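4.3 Handling closed cans in a two-arm cell

1. Limit arm speed to 30 percent before either arm enters the shared area.
2. Use sealed cans only. Replace any can with a dented rim.
3. Close the grip in steps. Stop at the first sign of wrinkling under the pads.

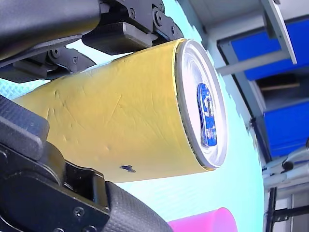 CAUTION: Keep hands out of the cell until both arms report HOLD. Wait 6 seconds after the stop.

4. Set the can upright on the foam mat, clear of the cup.
5. Only one arm may approach an object at a time. The other arm holds at its side of the mat.

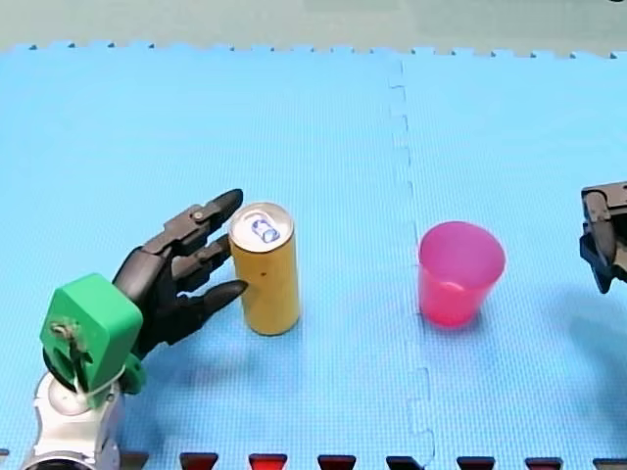

6. Log the run under the operator's name. Send grip faults to Mei Whitfield at Boiko.

NOTE: Check pad wear every 90 runs.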